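A Touring Boot for Narrow Feet

Last updated: June

Theda Pfeiffer bought her first pair of touring boots a size too small because the right size let her heel lift every time she reached for the shifter. She rode in them for 4 seasons with her toes against the front.

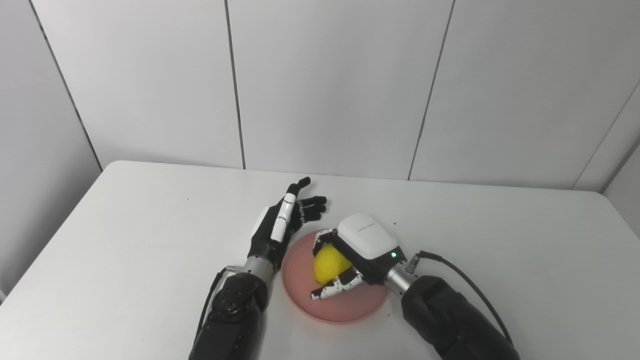
Most motorcycle boots sold in women's sizes are built on a shortened men's last. The length comes down but the heel cup and ankle stay wide. Riders with narrow feet fill the gap with a second sock, which works until the weather gets warm.

The Jesell from Prutel was drawn from scratch by Arne Teuber, who spent years making hiking boots before he moved over to riding gear. The heel is narrow, the calf adjusts with a wide strap at the back, and the zipper runs up the inside where it stays clear of the peg.

Pfeiffer rode a pair for 1108 miles, mostly two-lane roads with one long day of rain on the way home. Her feet stayed dry until late afternoon. By evening the left sock was damp at the toe, and she blames the seam under the shift pad. The right boot never leaked.

Walking is where the Jesell does best. The sole bends at the ball of the foot and has enough grip for a gravel parking lot. It is not a stiff boot, and anyone coming from race gear will notice. There is a hard cup at the heel and another at the toe, plus a molded disc over each ankle bone. The shin plate is thin. Pfeiffer would like a thicker one and says she would put up with the weight.

"I can get a foot flat at a stoplight now," she says. "The old ones had me on tiptoe." The extra height comes from the sole, which is a little thicker than it looks from the side.

The closest competition is the Sellard, a taller boot with better shin cover and a much wider calf. It costs less, but the heel is loose on a narrow foot, and the buckles take some force to close with cold hands.

Prutel asks around $600 for the Jesell. Replacement straps and zipper pulls are sold separately, and the boot can be resoled. Half sizes are available in black only - brown comes in whole sizes.

Contact | Copyright, all rights reserved | Back to top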